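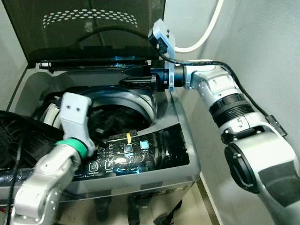 Top-loading washing machine, grey body, lid raised.

Virnton utility room set
Washing machine, bucket, fan and chair, supplied as one lot by Skikurora

The set is intended for small rented rooms with one water point and one earthed socket. Items are delivered together and may be stored in the same corner.

Washing machine
Loading: from the top
Lid: dark translucent panel, hinged at the back
Surround: grey, recessed, sloping to the drum opening
Clearance above closed lid: 48 cm
Clearance at each side: 10 cm

Wash dark fabrics separately. Fill the drum loosely and keep cloth clear of the rim before closing the lid. Leave the lid raised after the last load of the day.

Bucket
Deep, round, blue plastic, with a thin white wire handle. Maximum water temperature 40 °C. Lift by the handle only when less than half full. On tiled floors, stand the bucket on a mat.

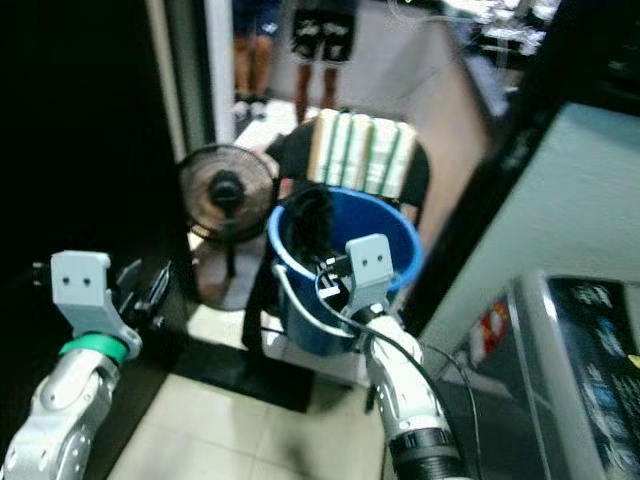

The handle can be replaced without tools. Press each end inwards, withdraw it from its hole and fit the new wire in the same direction. Spare handles are sold singly under the Tsuji parts list.

Fan
Black, round grille, on a stand. Supply 100 V. Keep the fan at least one metre from the washing machine when the lid is up. Wind the cord in wide loops for storage. A dry bucket will hold it, with the plug uppermost.
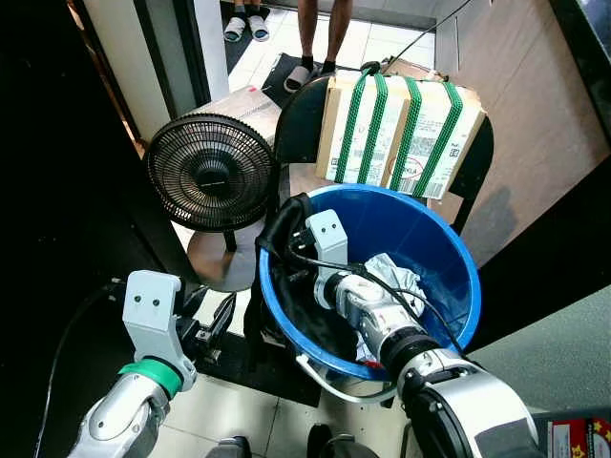 Shinji Tamura
Product Technician, Skikurora
Page revised 2021-11-17

Chair
Black, with backrest. Suitable for towels and for parcels awaiting unpacking. Do not use as a step.

Delivery
Cartons are strapped and labelled on the outside. Retain the shipping label until every item has been checked. Allow about 10 working days. No deliveries in August.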